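News > Company > Grosholm

Cloteo to Open Secondhand Clothing Shop in Grosholm in April

GROSHOLM – Cloteo, which sells used clothing in Amundsen, will open its second shop in Grosholm this April. The new shop will carry sweaters, shirts, coats and children's wear, all taken in from local households.

Cloteo sold 1,791 items at the Amundsen shop last year. Knitwear was the largest group, and the Grosholm shop will give it a section of its own near the entrance. Clothes will be shown on open rods, on hangers, so that shoppers can check the collar, cuffs and seams before they try anything on.

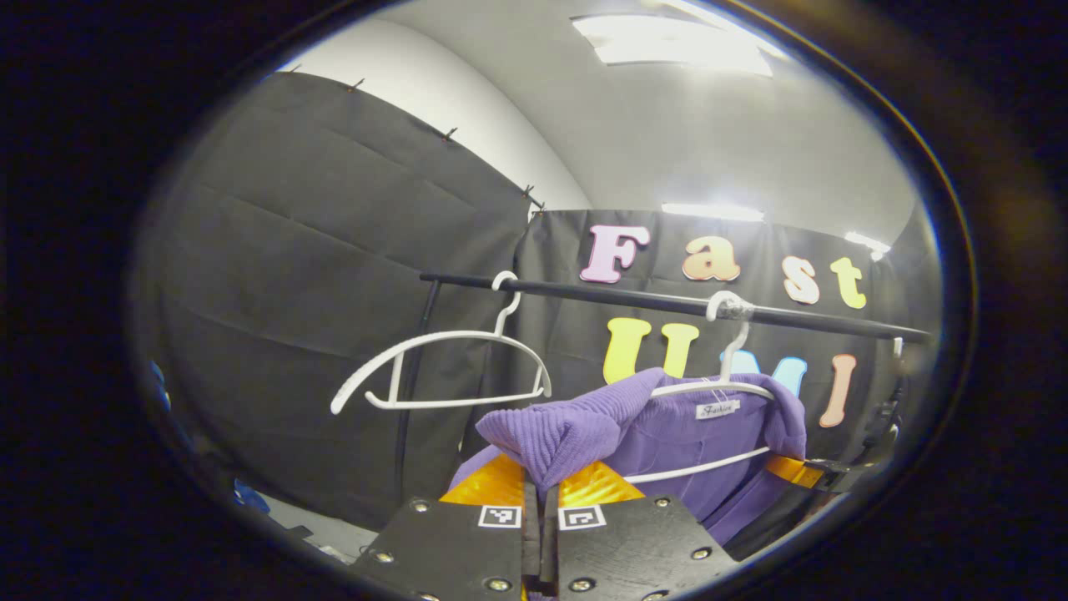 Each item is looked over for holes, missing buttons and worn elbows before it goes out for sale. Small repairs are done in the back room by Grurnent, a mending business that already works with Cloteo in Amundsen. Labels are left in wherever possible. Pieces that remain unsold after 40 days are marked down to half price.

"People in Grosholm have been driving over to Amundsen to drop off bags of clothes, and we wanted to save them the trip," said Fatima Mthembu, owner of Cloteo. "We have more than 18 bags of knits waiting to be sorted, so the rods will be full when we open."

Clean clothing can be dropped off at the side door from 10 a.m. Sellers may choose cash or store credit. Shoes, swimwear and bedding are not accepted.

Opening hours will be posted in the shop window and at the Amundsen counter.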